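Chapter 4
Looking After the Gripper

By the end of this chapter you should be able to take a two-finger gripper off its flange, clean it, put it back square, and tell a worn linkage from a badly set one. You'll also have met the cell we use for the rest of Part Two, so please don't skip ahead, even if you've got a broken gripper sitting on the bench and only want the bit about pins. (I know you'll do it anyway. The pins are in section 4.3.)

I came to grippers by way of a complaint. I was looking after a small tabletop cell for a firm called Homivis, who were trying out household jobs: lifting things out of bowls, shifting packets, that sort of work. The arm was fine. It had been fine for months. What people kept ringing me up about was that it "couldn't see properly any more", and every time I went over I found the same thing – the arm went exactly where it was told, and the fingers arrived a little to one side of where they ought to be. I spent most of a week on the camera before I thought to take hold of a fingertip and wiggle it. It moved. I felt very silly, and I've started with the wiggle ever since.

So that's how we'll begin too. Before you touch any settings, switch the cell off, lock it off, put the key in your pocket and take hold of the fingers one at a time. Push each one sideways, then towards the wrist, then away from it. You're feeling for play, and you're comparing one finger with the other. A gripper with a little play in both fingers may well be healthy. A gripper with none on one side and plenty on the other wants stripping down.

4.1 The cell we'll be using

Our practice cell is called Pander, and it lives in two places: on the bench in your workshop, if your college has built one, and in the simulator that comes with this book. I'd like you to spend time with both. The simulated one never wears out, and for our purposes that's very handy, as it gives you something good to compare a tired one against.

The job is always the same. The arm comes in over a wooden table, lowers the gripper to a bowl, closes on whatever small thing is in there and lifts it clear. I picked a bowl on purpose. On a flat table a badly set gripper can get away with a lot, but the wall of a bowl leaves very little room, and a finger that hangs low or opens too wide will soon let you know by knocking against the rim.
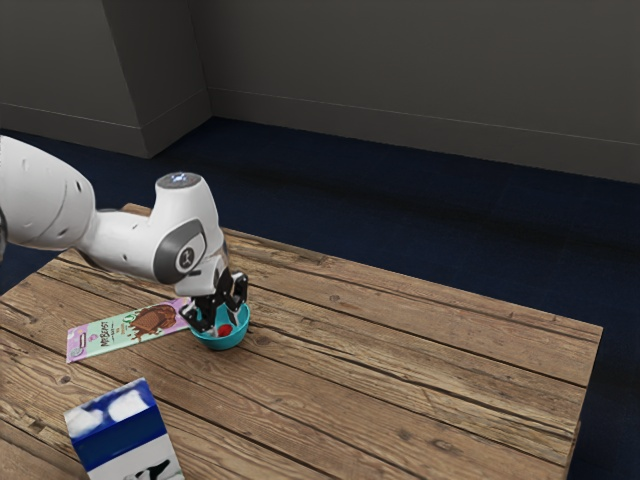
Figure 4.1 The Pander cell in the simulator, with the gripper lowered to the bowl. Note how close the fingers come to the rim.

Have a look at the two finger linkages in Figure 4.1 before you read on. The one on the right is bent like an elbow, and its narrow tip points down into the bowl; the other spreads out towards the left rim. When you set up your own cell, stop the arm at this same point in the job and get your eye down level with the table. A side view will teach you more than looking from the top, where the body of the hand gets in the way of nearly everything.

Have a look at the flange as well, the white and light grey part between the wrist and the hand. We'll be taking things off at that joint in section 4.2. It's also where most of my own mistakes have been made, chiefly by doing up one screw fully before the others had been started. That pulls the hand over by a hair, and a hair at the flange is a good deal more by the time you get down to the fingertips.

The other items on the table, the chocolate bar and the milk carton, are there for the later exercises. Leave them alone for now! They stay in the same spots all the way through the chapter, and if you move them your results won't match the ones in the back of the book.

4.2 Before you undo anything

Write down the cycle count. On our bench cell it stood at 1,572 when I drafted this section, and I mention the number only so you'll see the kind of thing to put in your log: a plain figure, copied straight off the controller, with your initials next to it. Guessing it afterwards is no use at all.

Then mark the hand and the flange with a single pencil line running across the pair of them. I do this even where there's a locating pin. Pins get lost, and I once fitted a hand half a turn out in front of a roomful of students, who were very kind about it.

You'll need a clean tray, a soft brush, a lint-free cloth, the right hex keys and a torque driver. If your cell was built from the Ueda kit, the driver is in the lid of the box. If it came from Gullard, you'll have to find your own, and do check its range before you trust it on screws this small. Allow yourself about 20 minutes for the first removal. It gets quicker.

Last thing before you pick up a key: support the hand from underneath. It's heavier than it looks, and the cable behind it won't thank you for being used as a strap. I rest mine on a folded towel on an upturned box, with the arm brought down until the hand just touches. Once it's sitting there comfortably and the power is locked off again, loosen the first screw by a quarter of a turn, go across to the one opposite, and do the same there.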